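Tablecloths outdoors, how do you keep them on
Home > Entertaining > Backyard and Patio

ogilvie_m
Having the in-laws over on Wednesday for lunch on the deck. Last November the cloth took off with the salad still on it. Weights, clips, prayer? Budget is modest, dignity already gone.

Fraser C
Weights. The little hanging ones, one per corner. Had mine six years.

euan_yule
Hanging weights are a fine idea until the wind gets up and one belts your aunt in the kneecap. Clips every time. Cheap plastic ones, whatever colour is left in the bin at the dollar store.

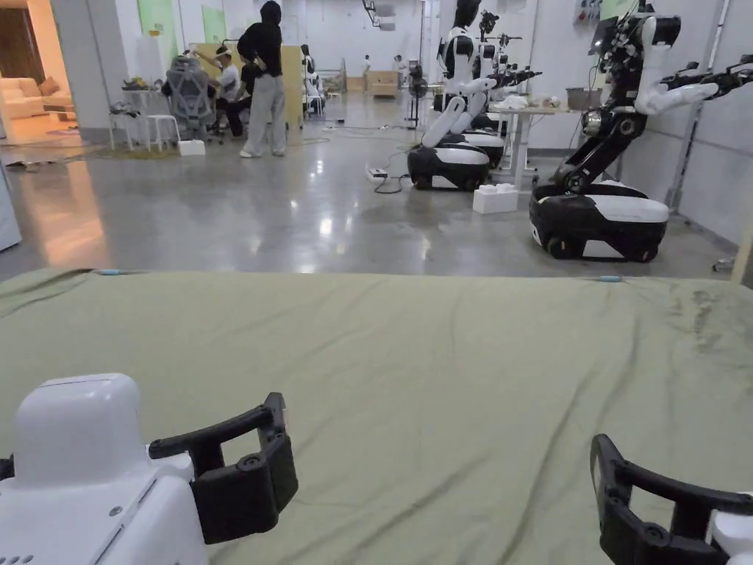 I put them on the far side first, then pull the cloth toward me and do the near side last. Ironing is for people with fewer children.

Fraser C
Clips look like you're hanging out the washing.

euan_yule
And a cloth in the neighbour's pool looks like what, Fraser?

Rosalind A
Double-sided tape! I did 10 tables for my sister's wedding that way and not a corner lifted. Took a bit of the varnish with it, mind you, but they were rentals.

ogilvie_m
Rosalind, my table is not a rental. My marriage may be.

facundo_o
Have you considered no tablecloth

Fraser C
Finally some sense. Still say weights though.

ogilvie_m
Mother-in-law gave us the cloth, so it's going on. Buying clips tomorrow. Fraser, I'll get two weights as well if it'll settle you down.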